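Wrist cam policy stalls right before the basket, any ideas?
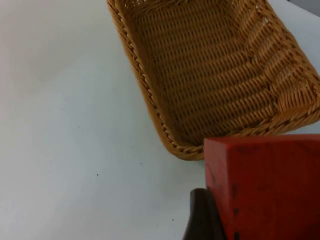 2 min read

kidholm_dan
Okay so I've been fighting this since January. Task is dumb simple, red block goes in the wicker basket. Grasp is great. Then the arm gets to the near rim and just hovers there, twitching, until the timeout. I trained on 193 demos and the loss looks fine. The view up top is what the policy gets at that point, wrist camera only. Is this a data problem or am I chunking actions wrong?

rattan_fan
What's your chunk length? Mine did the same thing at 94 steps and went away when I cut it way down.

kidholm_dan
73. I can try shorter, but the twitching gets worse when I replan more often.

Skesudholm
I don't think chunking has anything to do with it. Look at how much of that view is block! The far end of the basket isn't even in there. Your policy has no clue how high it is over the rim, and white table gives it nothing to work with. Add a fixed camera.

rattan_fan
Disagree, plenty of people do this wrist only. He's got proprioception, the height is right there in the joint state. Dan, you ARE feeding joint state, yes?

kidholm_dan
...I'm feeding it, but I just checked the Rácz config and normalization was using stats from the old dataset. Ugh.

Albertina Sampaio
Fix that first, for sure. Then go look for pauses in your demos. If you slowed down at the rim while teleoperating, it learned to wait there. I trimmed the idle steps out of mine (735 episodes, took forever) and it helped more than any camera did.

Skesudholm
Still say add the camera.

kidholm_dan
Retraining tonight with new stats, will trim the pauses after that. One change at a time or I'll never know which one it was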